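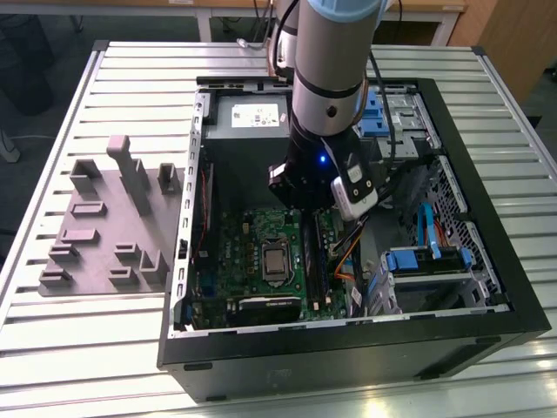

Department of Production Engineering — Automation Group

Course notes / Handouts / Planning and Procurement

Session 6: What does the cell cost?

Last time we went through the Stuklow quotation line by line. I hope you noticed how little of it concerned the arm. Suppliers like to talk about the arm, it photographs well and it has a price list. The trouble sits in the lines marked "by customer".

Our working case remains the Bozsik proposal: a cell that takes parts out of old desktop computers, one after another, and sorts them for resale. The sales deck promises 200 machines a week. I would ask you to treat that number as decoration until somebody shows you how it was reached. Which models of case? How many had a seized screw or a clip already broken? Who opened the side panels, and is that person's time in the figure? (In the Bozsik deck it is not. Check the small print under the table.) 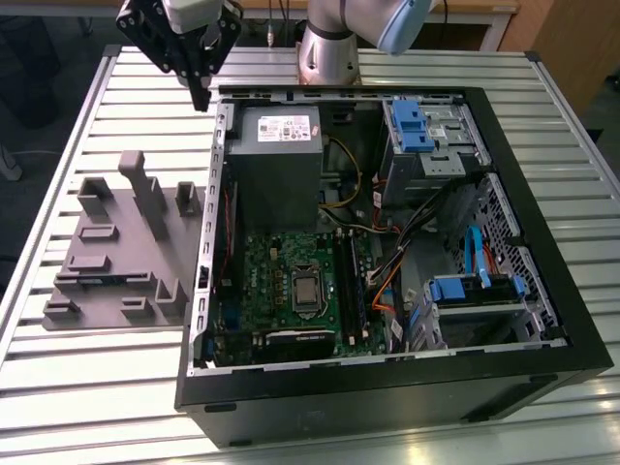

Start your budget from the parts and work outwards. A memory module, a drive in a plastic caddy and a graphics card are three different jobs. Each needs its own approach, its own grip and somewhere to be put down. Cables get in the way of all three, and they lie differently in every case you open. If the plan has a single line for "programming", send it back.

Fixtures come next. Printed plates are cheap to make and people therefore budget nothing for them. Margit Kiss kept a tally at Rukau last year: 308 hours went on redrawing and reprinting holders, against a planned zero. The plastic itself was small change. The hours were not, and they came out of the commissioning budget, so the cell was handed over late and half tested.
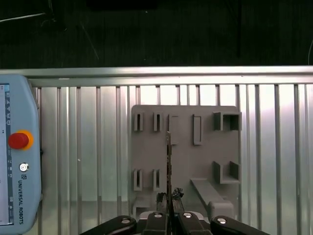
Ask the same questions about thin parts. A gripper that is fine with a block may be hopeless with a strip, and the tolerance on a narrow slot is less forgiving than any brochure suggests. Finger sets should be a separate line, with spares. So should the camera mount, the cable routing and the replacement cables. Varnitar quoted us 2096 for a spares package and I thought it was steep. Gyula Veres disagrees and says it would have paid for itself by August. You may judge for yourselves, the quotation is in the course folder, but note that his calculation assumes two stoppages a month and I have seen no log to support that.
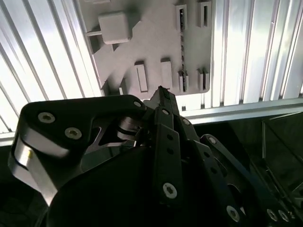 A word on demonstrations. You will be invited to one before you sign, and it will go well. Take your own parts, preferably ugly ones. Ask for ten attempts in a row with no one touching the pendant, and write down every failure yourself. If the supplier would like to "reset the position" between attempts, that is a cost too — enter it as operator time.

For the seminar, bring:

- a one-page budget for the Bozsik cell, with every "by customer" item priced
- the three figures in it you trust least, and what it would take to check them
- a date by which you would cancel the project if the rate has not been met

The last item was left out by most of the group in the previous exercise. It will be marked this time.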